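Repair or Replace? How Households in Mavside Decide about Small Kitchen Appliances
Student project report, Group 2

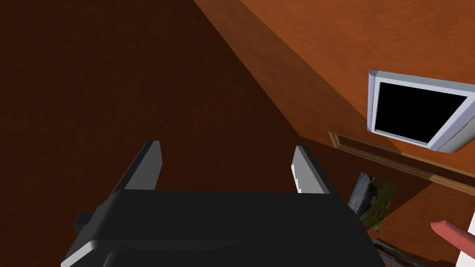

Dirk Buschmann objected, when we presented the first plan in class, that people do not decide about a broken kettle at all, they only get annoyed and buy another one. We wrote this remark on the first page of our notebook and it stayed with us during the whole project. In part he was right, as the results will show, but the annoyed moment is longer than he thought, and several things happen in it.

1. Introduction

Our group had three members: Cinzia Sartori, Trí Ông and Telmo Montoya. The text was written by Telmo, with corrections by the other two. Our subject is what happens in a household between the day when a small appliance stops working and the day when it leaves the home. By small appliance we mean kettles, toasters, hand mixers, coffee machines and similar things which stand on a worktop or in a kitchen cupboard. We left out washing machines and fridges, as they are expensive and people treat them in another way.

The subject came from Cinzia. In her building there is a shelf in the cellar where neighbours put broken things "for later", and the shelf is always full. She wanted to know what "later" means.

2. Method

We spoke with 38 households in Mavside. We found them through notices in two libraries, through the parents of pupils at the primary school in Petstead Road, and through people who told their neighbours. Each talk was made in the home or in a café, and we used the same question sheet for all of them. The sheet had 14 questions. The first ones were easy (what do you own, how old is it) and the later ones asked the person to tell the story of the last appliance that broke.

We must say that our first version of the sheet was not good. It had the question "Would you repair an appliance if it was possible?" and everyone answered yes. Our supervisor, Ignacio Bravo, asked us to take it out and to ask only about things which really happened. After this change the answers became shorter, but also more useful. The talks made with the old sheet were repeated in July.

Trí made the notes by hand and typed them the same evening. We did not record the voices. Two people did not want their answers to be used and their sheets were destroyed; they are not included in the number given above.

3. What people told us

3.1 The waiting time

The most common story has a waiting time in it. The appliance stops working, it is tried again in another socket, it is tried again the next morning, and then it is put away. Many people said that they put it away "until the weekend". In some homes it was still there a year later. One woman showed us a toaster which she had moved with her from her former flat, already broken at that time. She had bought a new one in the first week and used it every day.

The kettle is different. Almost no person waits with a kettle. It was replaced on the same day or on the next one, and the old kettle went directly in the bin or in the cellar. Here the remark of Dirk fits very well.

3.2 Who looks inside

In most homes one person is "the one who looks". Often this person is not living there: it is a father, an uncle, a friend from work. The appliance then waits for a visit. We did not expect this and the sheet had no question for it, so we can only say that it came up often and in the same words.

Some people had tried to open the appliance themselves. They spoke mostly about screws. A man with a Hubmann coffee machine told us that he needed a screwdriver with a special head, that he ordered it, and that it came after he had already bought another machine. He keeps the screwdriver in the drawer with the candles. A couple with an Akia hand mixer opened theirs without a problem and found a small wire that was loose. They did not solder it, as they had no iron, and the mixer went back in the cupboard with a piece of tape around it - it has been there since Easter.

3.3 Price

We thought that price would be the main reason. It is a reason, but people rarely knew the price of a repair. They guessed. The guess was nearly always higher than the price which the repair shop near the station gave us when we asked about the same fault. The owner of this shop said that customers come in, ask if it is worth it, and leave the appliance with him to throw away. He takes no money for this and is not happy about it.

3.4 Feelings about the object

Some appliances are repaired even when a new one would cost less. These were mostly presents or things from a grandmother. A hand mixer from a wedding was repaired three times. The owner could not say if it mixes better than a new one and she found the question a bit strange.

4. Discussion

There is a difference in our group about the meaning of these results. Cinzia thinks that the waiting time is lost time and that a collection day each month, with a person who can look at the things, would empty many cupboards. Trí is less sure. In his opinion the cupboard is a comfortable solution for the owner, who did not throw the thing away and also did not have to do any work, and a collection day would bring only those people who already repair. My own opinion is closer to Trí, but I would like to see the collection day tried.

We printed 1000 small leaflets with the address of the repair shop and the prices for the four most common faults, and the school and the libraries agreed to give them out. We cannot say what effect they had. The shop owner told us that a few people came with the leaflet in their hand, but he did not keep a list, and we had not asked him to do so. This was our mistake.

5. Limits of the work

The households were not chosen by chance. People who answer a notice about broken appliances are probably people who have one. We had also more families than persons living alone, because of the school. The talks were in English, and for some of the older people in the district this was not the first language - for two of us neither. Some words, for example "fix" and "mend", were used in ways that we could not always separate in the notes.

6. Thanks

We thank all households for their time and for the many cups of tea. We thank Ignacio Bravo for his patience with the question sheet, and Dirk for the remark.

Handed in on October 26, 2018. The question sheet (second version) and the leaflet are added as Appendix A and Appendix B.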